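Latia trail sunglasses, worth 135 or just a nice strap?

ridgewalker_7
Has anyone worn the Latia Trail pair for more than a weekend? The shop in Nerkville wants 135 for them. The product page says "all-day clarity" and "zero slip", and I've read that on every pair I ever sent back.

Huệ Hầu
I've had mine since March. They fit well on a narrow face. Lenses are fine in full sun and too dark under trees.

boglark
"Zero slip" with what, the strap on? Any glasses stay put if you tie them to your head.

Huệ Hầu
With the strap, yes. Without it they slide when I look down. I still like them.

boglark
So it's a 135 dollar strap.

tinhat_ed
I don't buy the fog claims either. Lozano printed the same thing on their box and mine fogged up on a flat walk. The vents on the Latia look like the same four little slits.

Huệ Hầu
Mine fog when I stop on a climb and clear once I'm moving again. I wouldn't call that a failure.

tinhat_ed
I would, at that price. My gas station pair does the same.

ridgewalker_7
What about the Firno ones? The review page has 343 ratings and hardly a bad word, which makes me trust it less.

boglark
Read the long ones. Half are people who just opened the package -- "can't wait to try them!" -- and gave full marks.

Huệ Hầu
That's fair. But the Firno frame is wider, so ridgewalker, if you have a big head try those first. You two would complain about free glasses.

tinhat_ed
Depends who pays the shipping.

ridgewalker_7
OK, I'm going to try both on in person and keep the receipt. Not paying extra for the mirror coating, whatever the sales guy says.

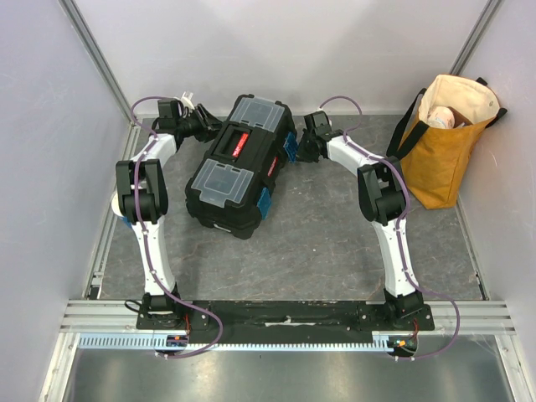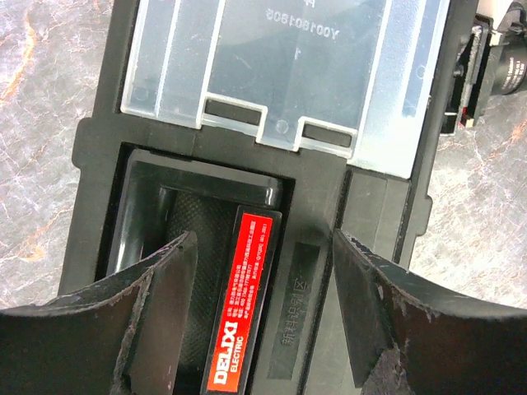
Two arms on the black plate, then the black fixture with its frosted cover

boglark
Skip the coating, and ask if they sell the nose pads separately. Latia wouldn't give me a straight answer on that.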